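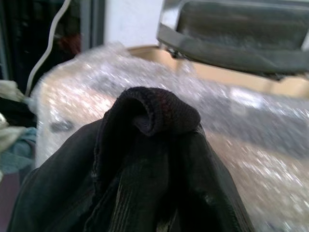

Do I need to know how to code before I join?
Most of our members had never written a line when they turned up. Bring a laptop if you have one, we've got spares if not.

About the Clistau Robotics Club

We're a student club at Clistau College, run out of the ground floor rooms by the side gate. Started with 2 people and a line-follower that only turned left. Now 69 on the books, nearly 30 on a busy night.

Thabiso Kekana looks after the club and teaches the Thursday-style stuff nobody else wants to – wiring, safety, reading a datasheet properly. Ask him about cable ties.

What we do
Small wheeled bots for the first-years. Line followers, sumo, a maze if we can find the floor space. Then the arm group, who've been on laundry since September. Picking clothes off a pile, one at a time, and getting them to the washing machine. Sounds easy. Cloth is horrible – it folds over itself, hides its own edges, looks different every time you drop it. Dark knits worst of all.

Arm group work in pairs, one on the arms and one keeping the log. Swap halfway. Every attempt gets written down, good or bad, and the goal for this year is 2,000 logged picks. Not there yet. 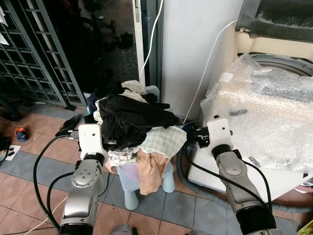 The log goes on the shared drive the same evening, please, not a week later from memory. Newer members start by sorting other peoples logs before they go on the arms. Bit dull but you learn what a bad grasp looks like.

Competitions
We enter the Sallosel Cup every year (mobile bots) and the Mekonnen Challenge for the arm group, which has a household task round. Teams get picked at the start of term. You don't have to compete, plenty of members just build things.

Ginduna
Our own software, written by members over several years. Records the runs, plays them back, makes the graphs. Documentation is patchy, sorry, being worked on. If you like writing things up we definately want you.

Joining
Open to all years, all courses. Come along at 5pm and ask for Thabiso. Closed shoes, long hair tied back, no food near the arms. First session free, small termly fee after that for parts – talk to us if the fee is a problem.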